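The Tomato Lady of Strazds Street Would Like a Word About Your Fruit Bowl

Kaja Siliņa does not own a fruit bowl. She brings this up before I have my coat off, in the tone other people use for not owning a television.

"A bowl is a pile," she says. "You put the nice ones on top and forget what's underneath. Then one morning there's a smell."

Her alternative is the lid of a cardboard box. She has been sorting produce into lids for years, first at home and then at the Ukano food share, which takes in what the shops at Cedport can't sell and has it back out the door by evening. On a good Tuesday they handle 592 pounds of it. On a bad one they get 30 pounds and all of it is parsnips.

I had come to ask about the food share. We talked about lids.

"Shallow," she says, when I ask what makes a good one. "One layer, nothing on top of anything else. And you want the sides low, so your hand goes in without knocking the neighbors." Shoebox lids are fine. Gift box lids are better, being shinier and easier to wipe. She once turned down a wicker tray from a well-meaning cousin and the two of them are still, she says, "polite."

The system, such as it is, goes like this. Anything with a skin you'd bite through gets looked at first. Tomatoes stay together, stem scar up or on the side, whichever way they sit without rolling. Small citrus goes next to them, mostly to act as a bumper. Whatever is green and round and hasn't made up its mind yet gets the end of the row, where she can keep an eye on it. Strawberries never go in the lid. Strawberries get a plate.

"A plate is for today," she says. "The lid is for the rest of the week. If it's on the plate and you walk past it, that's your fault."

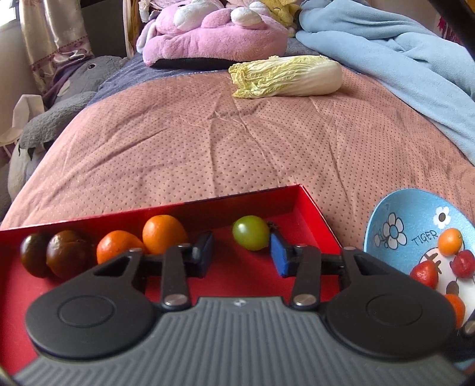

Jurgita Sepp, for one, thinks the plate is where the whole thing falls apart. At her house anything put on a plate is gone in a minute and a half, she told me over the phone, and the lid is just where people go to look for more. She keeps her strawberries in the refrigerator behind the mustard and considers the matter closed.

Kaja has heard this before. "Cold strawberries," she says, and leaves it there.

She is less severe about tomatoes than I'd expected. The dark ones are her favorites, the brownish maroon kind that shoppers pass over because they look as if something has already happened to them. The food share gets them by the crate. She has stopped trying to talk people into them and now simply puts two in every bag.

"They complain once," she says. "Then they come back and ask where the ugly ones are."

The plates have their own politics. There is a cupboard of them at Ukano, none matching, many of them children's plates with cartoons on them. Kaja likes those best. Grown-ups take one strawberry from a white plate, she claims, and three from a plate with a tiger. I ask whether she has tested this. She gives me a look and moves a mandarin half an inch to the left.

Did anyone teach her all this? Her grandmother, partly, who stored apples in a wardrobe. The rest she picked up during one summer in the packing shed at Ploltari, where she was paid to turn fruit over and look at its underside. She lasted through July. "I was too slow. I kept looking at all of it."

She is still slow. In the time we've been talking she has gone through one box, taken the dried stem off something, thought about it, and set the stem back down beside the thing it came from. There are four more boxes by the door.

I ask what I should do about my own fruit bowl, which at the time of our conversation held five lemons and a charger.

"Is it a nice bowl?"

It was a wedding present, I tell her.

"Put the keys in it," she says, and hands me a lid.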